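How to Keep Dry Food Fresh in a Small Kitchen

Posted in Kitchen basics, 6 comments

When I moved to my present apartment I had one cupboard for all the dry food, and this cupboard is next to the oven. In the first summer I lost a bag of flour and two bags of lentils to pantry moths. After this I changed my way of storing, and I have kept the same method until today.

What you need

Containers with a lid that closes well
A dry cloth
Paper tape and a pen
A freezer, or a small part of it

Step 1. Empty the cupboard completely

Take everything out, also the things in the back. Look into every open bag under good light. If you see fine threads, small holes in the paper or flour that sticks together in lumps, put the bag in the trash outside the home. Wipe the shelves with warm water and a little vinegar. The corners and the small holes for the shelf pins are important, the moths like to put eggs there. Leave the doors open until the wood is fully dry. I do it in the evening and fill the cupboard again in the morning.

Step 2. Freeze the new food first

Flour, semolina and rice can already have eggs in them when you buy them. I put each new bag in the freezer for four days, inside a second plastic bag. When it comes out, do not open it at once. Let it come to room temperature closed, otherwise water will form on the food.

Step 3. Choose the containers

Square or rectangular shapes use the shelf better than round ones. I prefer clear walls, so I can see how much is left before I go shopping. My first set was from Wulico and the lids became loose after one year. Now I use mostly Lorow, the 16 piece set, and I am content with it. Glass is also good but it is heavy on a high shelf.
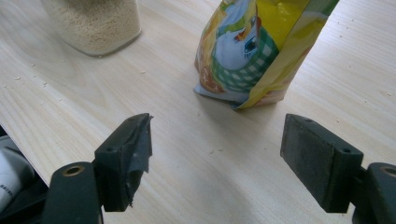

Wash the containers and dry them longer than you think is necessary. A little water under the seal is enough to spoil the food. If you have washed them by machine, take the seal out and dry it separately.

Step 4. Fill and label

Fill to a finger below the lid and knock the container softly on the table, then the grains settle and there is place for more. Write the name and the month on the paper tape, for example "Barley, May". I also cut the cooking instructions from the bag and tape them on the back.

Do not pour new food on top of old food. Finish the old, wash, dry, and fill again.

Step 5. Put them in order

The food you use every day goes at the height of your eyes. Whole wheat flour and ground nuts contain more fat and become bitter sooner, so I keep them in the refrigerator. White rice and dry pasta can stay in the warmest place if there is no other.

How often to check

Every two months I open each container and smell it. A smell like old oil means it is time to throw the food away.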